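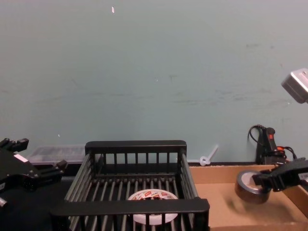
Volume 35, Issue 2

Scuff resistance and the matte wall

Milagros Mansilla

Interior wall paint is sold by color and chosen by sheen. The first decision gets most of the attention. The second determines how the surface will look after a few years of elbows, chair backs and cleaning cloths.

Sheen depends mainly on the ratio of pigment and filler to binder. A gloss paint has plenty of binder, which forms a smooth, continuous film over the solid particles. In a flat paint the solids crowd the surface, and the film dries rough on a microscopic scale. That roughness scatters light and hides uneven plaster. It also catches whatever rubs against it.

Marks on a painted wall fall into two groups. In the first, material has been left on the paint: rubber from a shoe, metal from a belt buckle, skin oil. In the second, the paint itself has changed. Pressure flattens the high points of the film, and the rubbed area reflects more light than the area next to it. Painters call this burnishing. No cleaner removes it, and scrubbing makes it larger.

Pale blues and greens show both kinds clearly. Dark transfer stands out against a light ground, and burnished streaks appear when daylight crosses the wall at a low angle. Small chips are a separate problem, as they may expose a white primer or the filler beneath it.

Viorica Milošević tests coatings for Pollent, a contract laboratory in Kestthorpe. Her bench method uses a weighted pad drawn back and forth over a cured panel, with gloss readings taken before and after. In a recent series she ran 10 matte paints through 494 strokes each. Two kept their original reading within the limits of the meter. The rest gained gloss, and the worst of them was visibly polished well before the end of the run.

"People read 'washable' on the can and assume the finish will stay the same," Milošević says. "Washable means the film survives. Appearance is a different measurement."

Cure time matters more than most users expect. Latex paint is dry to the touch within hours, but the film continues to harden for weeks. Jenkins, a painting contractor that maintains rental units in Atska, now waits until the end of that period before moving furniture back against a wall. Its crews also keep a sealed jar from each batch, labeled by room – a touch-up from a new can seldom matches.

For cleaning, start with a soft sponge, plain water and light pressure. Work from the bottom up so that runs do not streak dry paint. Melamine foam lifts transfer marks well, but it is a fine abrasive and will burnish most flat finishes. Test it behind a door first. Where the sheen has already changed, repaint the wall from corner to corner. A patch in the middle will show at its edges, even when the color is exact.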